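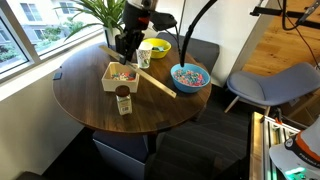
La mesa Rillska redonda, en la esquina junto a la ventana, con la silla gris detrás.

Tienda > Muebles > Mesas redondas > Rillska, nogal oscuro > Opiniones

Compré la mesa Rillska en noviembre y ya la uso bastante tiempo para poder opinar. Pido perdón por mi español, lo aprendí de adulta y escribo despacio.

Vivo en un piso pequeño y buscaba una mesa redonda para la esquina de la ventana, donde una mesa cuadrada me molestaba siempre para pasar. Miré también el modelo de Cidbridge, que costaba 1.006 euros con el transporte. La Rillska me salió por 800 y el montaje lo hicimos en 54 minutos, según el reloj de mi marido, Hamidreza, que quiso medirlo. Las instrucciones son claras, aunque el dibujo del paso 4 está al revés y tuvimos que desmontar el pie.

El color es marrón nogal, más oscuro de lo que yo imaginaba por la página de la tienda. Con la pared gris claro y el marco blanco de la ventana me gusta mucho. La silla gris oscura que ya teníamos entra bien pegada al borde, y la planta se queda en el alféizar y no quita sitio.

Para el trabajo manual la recomiendo con una advertencia. Caben sin apretarse el cuenco amarillo, el cuenco azul lleno de piezas de colores, la caja blanca baja y una regla larga de metal puesta en diagonal. Pero en una mesa redonda la regla no tiene ningún borde recto donde apoyarse, y para marcar líneas paralelas yo prefiero todavía la mesa de la cocina. Otra cosa: las piezas pequeñas, si se escapan, ruedan hasta el suelo, porque el canto no tiene reborde. Por eso compré la caja.

La limpio con un paño húmedo y nada más. Se ve el polvo cada día, como en todos los muebles oscuros, y quien no tenga paciencia con esto debería elegir el tono claro.

El servicio de la tienda fue correcto. Pregunté por un tornillo que faltaba y me lo enviaron sin discutir, pero tardó más que la mesa.

Le doy cuatro estrellas de cinco.

Mireille Hoarau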